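Coat Swap Returns to Ellden Hall

The Ellden coat swap is back, and so is the annual discovery that everyone in town bought the same gray parka. Last August we asked members to look through their closets early. Four of you did. The rest of you will be doing it the night before, as is traditional.

The rules haven't changed much. Bring up to four coats, clean, with working zippers. Check the pockets. Last year's pockets gave up 15 odd gloves, a dental retainer and a very old sandwich from Dindano's, which we did not offer for swapping.

You get one ticket per coat, and a ticket buys any coat in the room. Yes, any coat. The person who traded a windbreaker for a full-length wool number is within her rights, and we would like the letters to stop.

We had 130 coats last time and took 72 names at the door, so please come early if you are picky about sleeves. Leftovers go to the Negash Street shelter the next morning.

Hangers are always short. Bring spares if you have them – plastic, wire, we're not proud – and don't expect to see them again.

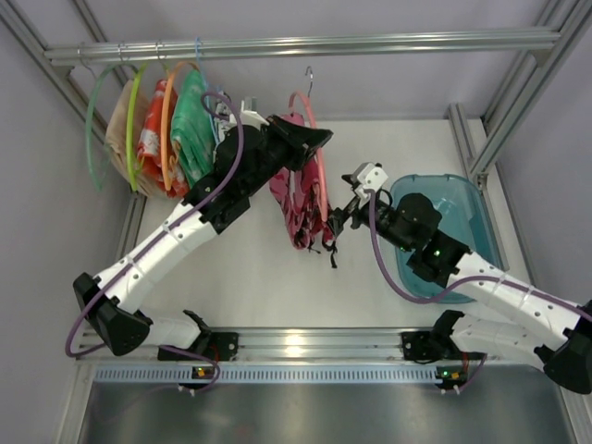 Hangers on a rail, a green one or two among them.

Drop-off is at the side door on Vulleo Lane. The front door still sticks.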